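Games & Screens > Kids Ask

Search this site Type a question Go

Why do games sell things that aren't finished?

Say you love a space game called Ondia. One day the makers show a drawing of a new ship, the Stimell. It looks fast. It costs real money. There is one catch -- you can't fly it yet, and the makers don't say when you can.
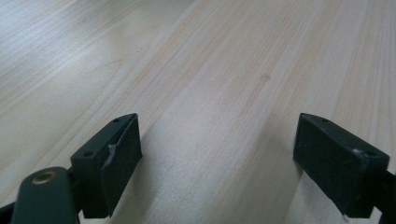

Thu La
Staff writer, Kids Ask

Selling something before it is made is called a pre-sale. Game makers say it helps them pay artists and programmers. That may be true. It is also a very nice deal for them, so it is fair to ask a few questions before you ask a grown-up for their card.

What are you really buying?

Mostly a promise. A drawing can have 10 engines and glowing wings, and drawing them is the easy part. Somebody still has to build the ship inside the computer and test it. If it wins every race, players complain and the makers slow it down. The ship you get may not match the ship you saw.

"Limited" is another word to watch. Suppose a shop says only 511 Stimells will be sold. A real boat builder could run out of wood. A game maker can copy a ship as many times as it likes, so the limit is a rule the makers picked. Sometimes they change it later and sell more.

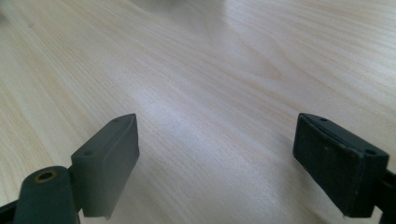

But don't players get to vote?

Some games let fans choose which ship gets made next. Voting is fun, and it can help. Look at the choices, though. If there are three ships on the list and all three will be sold in the shop, then "please don't sell any more ships until the old ones work" isn't something you can vote for.

Thanakorn Sangkhawat, who is 10 and plays Ondia with his cousins, asked us if he should save up for a Stimell. We'd wait until it flies. Then watch someone else play with it and see if you still want one.

Contact Kids Ask | Copyright 2026 | Back to top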